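Flinwood Home Laundry Guide
Section 4: Sorting, washing and drying colored cloths

Last updated: February
Filed under: Guides > Laundry room > Everyday care

This section covers cleaning cloths, dish towels, napkins and other small cotton items on the Flinwood 519 washer. For bedding and bulky items, see Section 6. For wool and silk, see Section 7.

Before you start

Check that the washer is level and that the drain hose is seated in the standpipe. If you moved the machine after the first set-up, repeat the leveling steps in Section 2. An unbalanced drum will stop the spin early and leave small items wet.

You will need:
- a detergent suitable for colors
- a mesh bag for anything smaller than a napkin
- a bucket or sink for the first wash of new cloths

4.1 Sorting

1. Empty the basket and shake each cloth out over a trash can.
2. Make one pile for whites, one for pale colors and one for reds, navy and black.
3. Put any cloth that has touched oil, solvent, wax or paint stripper to one side. Do not put it in the washer or the dryer.
4. Close hook-and-loop tabs and tie loose strings.

CAUTION: Cloths with oil or solvent on them can heat up and catch fire, even after washing. Follow your local rules for getting rid of them.

4.2 New cloths and strong colors

Reds give the most trouble. Many of them shed dye for the first few washes, and one small cloth is enough to turn a load of whites pink. Treat every new red cloth as one that will run until you have tested it. 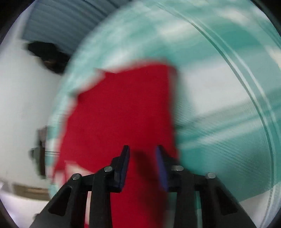
Red cloth held between two fingers of a black gripper.

1. Fill a bucket with cool water and add a spoonful of detergent.
2. Push the cloth under and leave it for half an hour.
3. Lift the cloth and look at the water. If it is clear, the cloth can go in with other dark colors.
4. If the water is tinted, rinse the cloth and repeat with fresh water.
5. Press the wet cloth against a white paper towel as a last check. Any mark on the towel means the cloth should be washed alone.

NOTE: Vinegar and salt do not set modern dyes. They will not harm the cloth in small amounts, but do not pour either one into the drum.

4.3 Washing

1. Load the drum loosely, to no more than three-quarters full.
2. Turn the dial to COLORS and choose COOL. For dish towels with food stains, choose WARM.
3. Add detergent to the left-hand drawer. Leave the softener drawer empty — softener coats cotton and stops it soaking up water.
4. Press START. The door locks after a few seconds.
5. When the lock light goes out, open the door and take the load out. Dark cloths left damp against pale ones can still transfer dye.

If a load has already picked up color, keep it away from the dryer. Wash it again right away, without the cloth that ran, and use a color-safe oxygen bleach if the care label allows it. Heat makes the stain much harder to remove.

4.4 Drying

1. Clean the lint screen.
2. Choose LOW for colored cotton.
3. Take the cloths out while the seams are still slightly damp and hang them over a rail to finish.

Line drying is fine for everything in this section. Keep reds and blues out of direct sun, as they fade along the fold.

Replacement lint screens are part number 1740. The older part 595 fits only the narrow cabinet and will leave a gap in this one.

Comments (3)

Trastance
The paper towel test saved me. Bucket water looked clear, towel came up bright pink.

laundry_oninlow
Is the COLORS setting the same as DAILY on the older panel? Mine doesn't have COLORS on the dial.

Dissanayake
@laundry_oninlow I use DAILY with the temperature set to COOL and haven't had any problems. Spin is a bit faster so I hang things up quickly or they crease.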